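The call was set for 14 minutes past the hour, an odd time that the scheduling software had picked by itself. Kavinda Debnath dialed in early and listened to the hold music. Sixty-two people were on the line by the time it stopped.

Most of them worked for airlines that flew the Gustunik 40. She worked for Virnura, which flew nine of them, mostly short hops over water. Two had been parked since January with the same fault in the cargo door latch. The other seven were still flying, and it was her signature that kept them flying.

A man from the manufacturer read a statement. The company took the matter seriously. The company had inspected 1620 latches and would share the results when the review was complete. He then said there would be no time for questions and thanked everyone for joining.

The line stayed open. She could hear people breathing, and a dog somewhere.

"Is that it?" a woman asked.

The line closed.

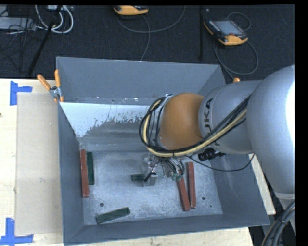
Blocks in a metal bin, with a KUKA arm at the right.

Kavinda walked down to the hangar. Shanthi Siddiqui was under the tail of the oldest plane, eating rice out of a plastic tub. The crew called that plane Paul, after a dispatcher who had retired.

"What did they say?" Shanthi asked.

"They inspected the latches."

"And?"

"They inspected them."

Shanthi put the lid back on the tub. She had been a mechanic at Wumus before it folded, and she had signed for planes there that she still thought about. She wiped her hands and climbed the stand to the cargo door. She worked the handle twice. It closed cleanly both times.

"Would you put your mother on it?" Kavinda asked.

"My mother won't fly. She takes the ferry."

"Would you go?"

Shanthi worked the handle a third time and listened to it. Rain had started on the hangar roof and it was hard to hear much.

"I'd want to see the numbers," she said.

Kavinda went back upstairs. The evening flight had a full load and was due to board in 40 minutes. She opened the form, read it through to the end, and left the signature box empty. Then she picked up the phone and called the gate.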